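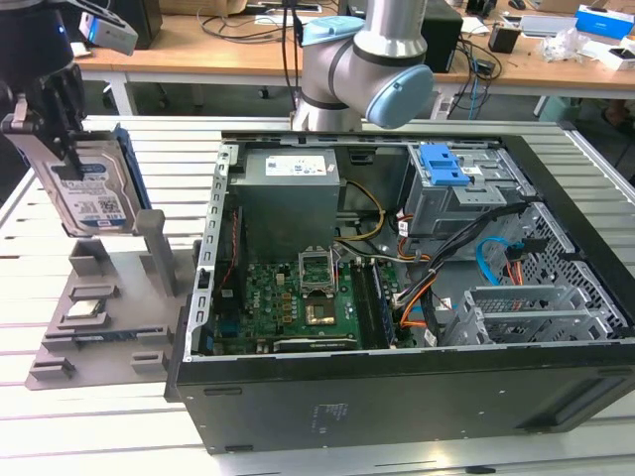

Forum > Eigenbau und Werkstatt > Roboterarme
Thema: PC-Zerlegung mit Arm, Ablage für Festplatte und CPU

Ametepe
15. August 2018
Guten Abend zusammen,
ich schreibe zum ersten Mal in diesem Unterforum, bitte habt Geduld mit meinem Deutsch. Seit Dezember baue ich in der Gemeinschaftswerkstatt an einem Platz, wo der Arm alte Bürorechner auseinandernimmt. Der Tower liegt auf der Seite, das Seitenblech nehme ich vorher mit der Hand ab. Der Arm soll dann CPU, Speicher und Festplatte in eine gedruckte Ablage legen, die links vom Gehäuse steht.
Die CPU liegt gut in ihrer Mulde, damit bin ich zufrieden. Mit der Festplatte habe ich ein Problem. Der Greifer hält sie schräg, mit der Anschlussseite nach unten, und wenn er sie zu dem senkrechten Pfosten der Ablage bringt, stößt sie manchmal an. Von 139 Versuchen waren 115 in Ordnung. Bei den anderen ist die Platte gegen den Pfosten gekommen oder im Greifer gerutscht.
Meine Frage ist, ob ich die Ablage ändern soll oder die Bewegung. Die Kamera sitzt am Greifer, und ich vermute, dass sie beim Ablegen zu wenig von der unteren Kante sieht.
Danke im Voraus für jede Antwort.

Schraubzwinge_Nord
Willkommen. Ändere zuerst die Ablage. Ein Pfosten ohne Einführschräge ist für einen Greifer eine Zumutung. 45 Grad Fase oben dran, zwei Millimeter mehr Luft, neu drucken, fertig. Über die Bewegung kannst du dir danach immer noch Gedanken machen.

Plorel
Da bin ich anderer Meinung. Wenn die Platte im Greifer rutscht, hilft die schönste Fase nichts. Was hast du auf den Backen? Bei glattem Kunststoff auf Metallgehäuse würde ich immer Gummi oder wenigstens Moosgummi aufkleben.
Und warum liegt sie überhaupt schräg? Greifst du sie schon schräg aus dem Käfig oder kippt sie unterwegs?

Ametepe
Vielen Dank für die schnellen Antworten.
@Plorel: Ich greife sie gerade und kippe sie mit Absicht, weil ich sonst mit dem Handgelenk des Arms nicht an dem Pfosten vorbeikomme. Auf den Backen ist nichts, nur das Material vom Hersteller. Moosgummi habe ich in der Werkstatt, das kann ich probieren.
@Schraubzwinge_Nord: Die Fase ist eine gute Idee. Ich fürchte nur, dass dann die Platte nicht mehr so genau steht. Für den nächsten Schritt (Etikett lesen) brauche ich eine genaue Lage.

kaltleiter
Mal eine ganz andere Frage: Was machst du mit den Kabeln? In meinem Gehäuse ging der Strang vom Netzteil quer über das Board bis zum Laufwerkskäfig, und der Arm ist bei jeder zweiten Fahrt darin hängen geblieben. Ich habe es damals aufgegeben und alles vorher von Hand abgesteckt.

Ametepe
@kaltleiter: Bei mir ist es gleich, der Strang liegt auch quer. Die Stecker von der Festplatte ziehe ich noch mit der Hand. Den Strang lasse ich liegen, der Arm fährt darüber. Ich habe die sichere Höhe so gewählt, dass er nicht hineinkommt, das kostet leider Zeit.
Der blaue Riegel am Käfig ist übrigens angenehm, weil die Kamera ihn durch die Farbe sehr leicht findet. Der Käfig selbst ist ja grau.

Darnetti
Ich muss jetzt etwas Unbequemes fragen. Lohnt sich das? Mit einem Schraubendreher und etwas Übung bin ich in wenigen Minuten durch so einen Rechner durch, ohne Arm, ohne Ablage, ohne Kamera. Ich meine es nicht böse, aber ich sehe hier viele solche Projekte, und am Ende steht der Arm in der Ecke.

Plorel
@Darnetti: Das Unterforum heißt Eigenbau. Wenn es sich lohnen müsste, könnten wir hier zumachen.

Darnetti
Fragen darf man wohl noch.

Ametepe
@Darnetti: Die Frage ist berechtigt. Wirtschaftlich ist es nicht, ich bin mit der Hand auch schneller. Ich möchte lernen, wie man Greifen und Ablegen zuverlässig macht, und alte Rechner bekommen wir in der Werkstatt genug. Wenn etwas kaputtgeht, ist der Schaden klein - das ist für mich der Hauptgrund.

Trestholm
Zum Lageproblem: Trenn die beiden Aufgaben. Erst eine grobe Ablage mit viel Luft, dann schiebt der Greifer die Platte mit geschlossenen Backen gegen einen Anschlag. Danach steht sie genau, egal wie schief sie hineingekommen ist. Den Pfosten würde ich so weit kürzen, dass du gar nicht mehr kippen musst.

Schraubzwinge_Nord
Das mit dem Anschlag unterschreibe ich. Die Fase würde ich trotzdem machen.

Ametepe
@Trestholm: An das Schieben habe ich nicht gedacht, danke! Ich drucke am Wochenende die neue Version mit kürzerem Pfosten, Fase und Anschlag, und auf die Backen kommt Moosgummi. Dann mache ich wieder 139 Versuche, damit man es vergleichen kann, und schreibe das Ergebnis in dieses Thema.

Plorel
Mach erst nur den Moosgummi und dann erst die Ablage. Sonst weißt du nachher nicht, was geholfen hat.

Ametepe
Das stimmt natürlich. Also zuerst der Moosgummi.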